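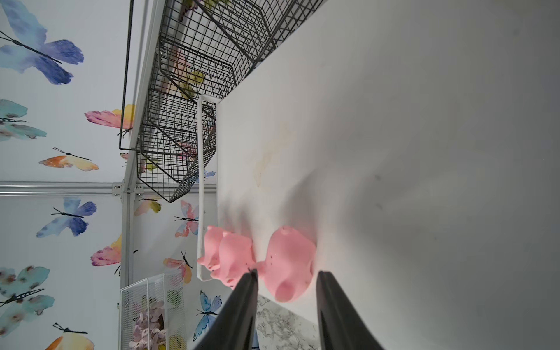 Jasmina Nikolaidis 의견으로는 대상물이 서로 겹친 배치도 규정에 넣어야 하고, 한 개씩 떨어뜨려 놓은 조건만으로는 합격 판정을 낼 수 없다고 함. 동의. 6월 개정안에 반영.

Motico 파지 작업 기준, 개정 메모
1. 분홍 돼지 인형 세 개를 한 세트로 사용. 크기가 다르므로 파지 폭은 개체별로 기록.
2. 겹친 개체는 바깥쪽부터 접근. 손가락 끝이 흰 와이어 봉 쪽으로 향하는 경로는 저속 구간으로 지정.
3. 검은 메쉬 선반은 접촉 금지 영역. 여유 거리 30 mm.
4. 접촉 발생 시 즉시 정지하고 로그 번호를 적을 것. 재시도는 별도 회차로 처리.

누적 회차 2,361, 이 중 겹침 배치 292. 개정안 기준은 겹침 1,000회 이상이라 아직 모자람. 단독 배치 결과와 합산하지 말 것. Ultan이 만든 집계표는 두 조건이 한 열에 들어가 있어 분리 필요.

미결: 2항의 저속 값. Colm은 현행 유지, Éabha는 절반으로 하향을 주장. 봉 근처 정지 로그를 먼저 뽑아 보고 정하기로 함. 3항 여유 거리는 손목 카메라 보정 오차를 포함한 값인지 문서에 안 적혀 있음. Nuala에게 확인 요청, 회신 대기.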